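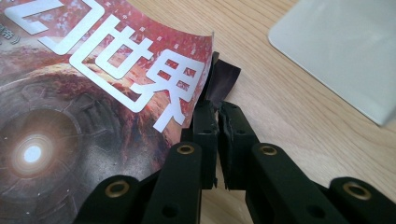
Moving a job from hands to grippers changes how the person at the table works, and it takes some people longer than others to get used to it. At Zalewska we started with the periodicals returns desk in November, and these are the steps we give new staff. Start with a single corner. Close the fingers on the edge of the cover and stop as soon as the paper bends in a gentle arc, as it does with the red cover here. If you see a sharp fold, open up and take a new grip.

Step 1. Set the table. Put one magazine flat near the edge closest to you, cover up, title readable from where you stand. Other items go to the far half.

Step 2. Take a gripper in each hand and bring both in to the upper corners together. Keep the cables clear of the cover.
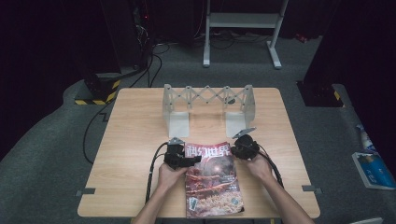 Both grippers closing in on the upper corners, title side up.

Step 3. Lift slowly, move, set down, open. Do the whole thing at one speed. Staff who sorted by hand for years tend to rush the last part, and those runs have to be done over. Érica Batista, who plans the shifts, books 159 runs per person per week and the rest of the hours stay on normal returns work.

Step 4. Check the fingers between runs.
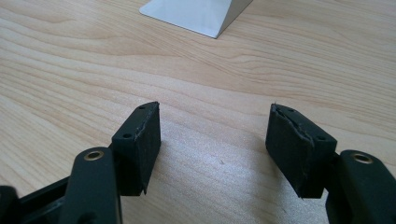
Pad checks used to belong to maintenance and are now part of the desk job. Open the fingers all the way with nothing between them and look down at the tops of both pads. A lifted, jagged upper border like the one on the right finger goes in the Kiltine log, along with any frayed bits at the tip. Write down which side it is.

Hours and pay grade stay the same for desk staff. What changes is the mix: less carrying, more checking and logging. The returns list has over 2,000 titles on it, and the odd sizes are still sorted by hand. Tell your shift lead if your wrists get sore, and swap to hand sorting for the rest of the shift.

Last updated 20/01/2019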